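Pricing up a parcel robot, part two

The Darov quote came back on Friday and I have been picking holes in it ever since. The arm itself is priced fairly. It's everything bolted around it that worries me: guarding, a new air line, a vision licence renewed every year, and a line called "integration" with no hours against it. I asked what was in it and got a brochure.

Prilance were cheaper, but their demo used 53 matching cartons on a clean white belt. I could pick those with my eyes shut. They say the gripper copes with "mixed soft goods". I asked to send them a crate of our own stuff and I'm still waiting for a yes.

Anyone selling to us should start with the baskets. Deep black plastic, slots all round, and glossy black bags inside. The labels crease when the wrapping bulges, and some have handwriting on them as well. A person gets both hands in, shifts the parcel and finds the barcode. 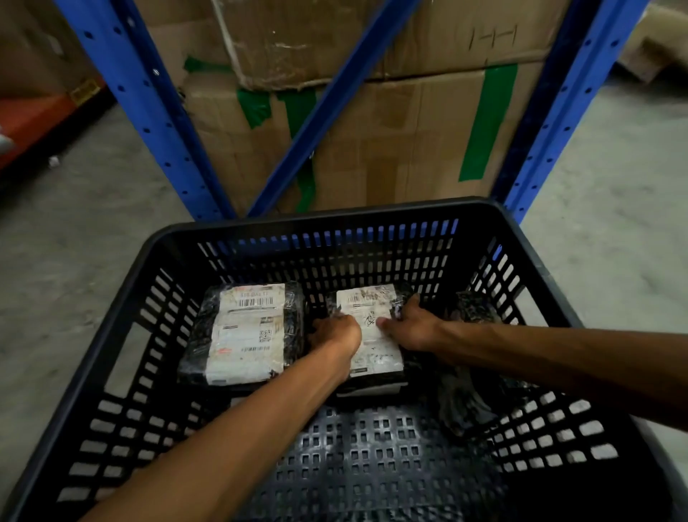
What I'd want in the budget

The sales sheet promises 900 picks an hour. I don't believe it for bagged parcels, so my spreadsheet uses half that and still looks hopeful. Weltcombe, the consultants we had in last spring, left us a payback figure of 16 months, worked out with no stoppages at all. Put in one stuck bag every so often, and a person walking over to free it, and the sum slides past two years.

I'd also set money aside for things that aren't robots. Shallower baskets, for one. Better light over the racking. A label that goes on flat and stays flat might do more for us than any camera, and I can get a price for that in an afternoon.

Makhubela offer a rental, which I like better than I expected to. More than 51 pages of contract, mind, and the damage clause is vague about who pays for crushed goods. If they'll change that and let us run it on our own parcels, I'd take it until May. I'm not signing a purchase order before then.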